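Why Do Sneakers Go Flat?

Mar 5, 2026
By Milagros Insaurralde

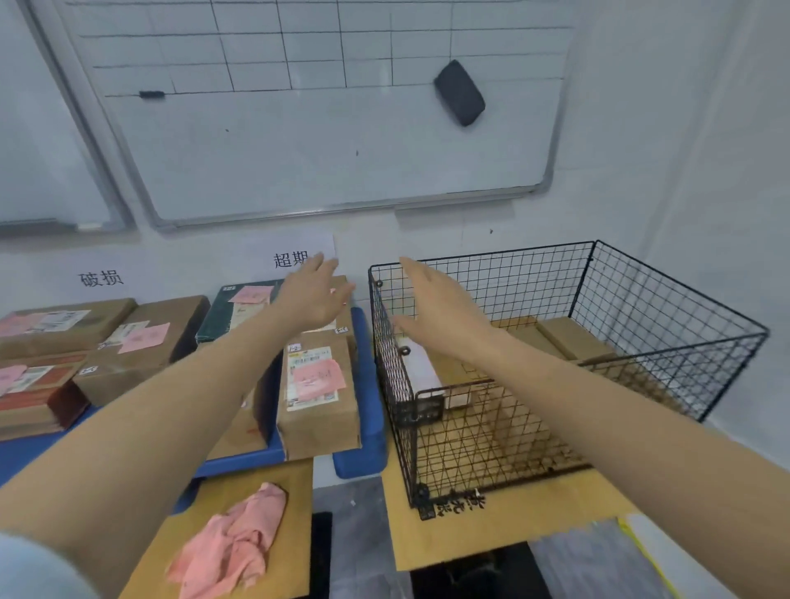
Have you ever put on a brand-new pair of sneakers and felt like you could jump over a car? I love that feeling! And then a few months go by, and the very same shoes feel like two slices of old toast. The top looks fine, the laces still work, so where did the bounce go? You can be a shoe detective and find out for yourself, and all you need is a chart. Mine is a lot like the one on the whiteboard in the photo, a grid drawn by hand in black marker with the lines a little crooked and all the boxes still empty. Crooked is fine. You'll fill in the boxes later, so let's look inside the shoe first.

What's in the squishy part?

Turn a sneaker on its side. Down at the bottom is the rubber that touches the ground, called the outsole. On top is the part that hugs your foot, called the upper. The thick layer in between is the midsole, and that's where most of the bounce lives.

The midsole is usually made of foam. Foam is a solid with tons of tiny bubbles trapped inside it, a bit like bread, except you really shouldn't eat it. When your foot lands, the bubbles get squashed. When your foot lifts off, they puff back up and give you a little push.

So why does it stop?

Think about a kitchen sponge. Squeeze it once and it pops right back. Now imagine squeezing it 1,000 times (your hand would hate you). The walls between foam bubbles bend every single time, and after lots and lots of bending some of them crack or fold over and stay that way. The foam gets thinner and harder. It happens so slowly that you don't notice, the same way you don't notice yourself getting taller.

My neighbor Benjamín Gallardo is 6 and he wears out his left shoe first, because he drags that toe to stop his scooter. That's a different kind of wearing out -- he's rubbing away the outsole, like an eraser getting smaller. Rubber gets rubbed and foam gets squashed, and most old sneakers have had plenty of both.

Heat doesn't help either. I once left my favorite pair, a bright green pair of Soltis, on top of a radiator for most of December, and they came out stiff and a funny shape. I was so mad! If your shoes get wet, pull out the insoles, stuff the shoes with newspaper and let them dry in a normal room.

Be a shoe detective

Back to that chart. Across the top write the months. Down the side write three things to check: bottom, squish and wrinkles. Then once a month:

Look at the bottom. Are the bumps still there, or is there a smooth patch?

Press your thumb into the midsole from the side. Does it give a little, or does it feel hard?

Look for wrinkles in the foam. Lots of deep ones can mean it's tired.

Write one word in each box. If you own 2 pairs, give each pair its own chart and try switching between them. At the Okdale track, where I run (slowly), Coach Bùi has kids put both pairs side by side and guess which one is older with their eyes shut, only using their thumbs. It's harder than it sounds.

If your feet hurt, or your toes are bumping the front, don't wait for the chart -- tell a grown-up. Kids' feet grow fast, and lots of sneakers get too small before the foam ever has a chance to go flat.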